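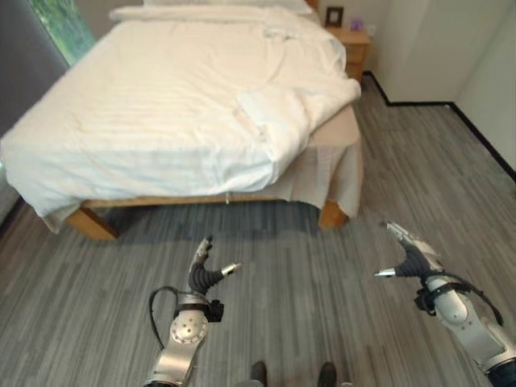 Bed station, white duvet, both grippers free.

Flarnthorpe open day: bed-making set

Recorded by Plureck at the Flarnthorpe open day, 7/15/20, with visitors watching and offering advice.

Contents: 289 clips, about 70 minutes in all. 47 are marked "visitor talking"; the sound has been removed, as have the opinions on hospital corners.

Task: straighten the duvet. Success is judged by eye, and the eye was generous after lunch.

Known faults: 7 clips have no end time. The folder named Wutodo is a typing error that stuck.

Licence: research use only.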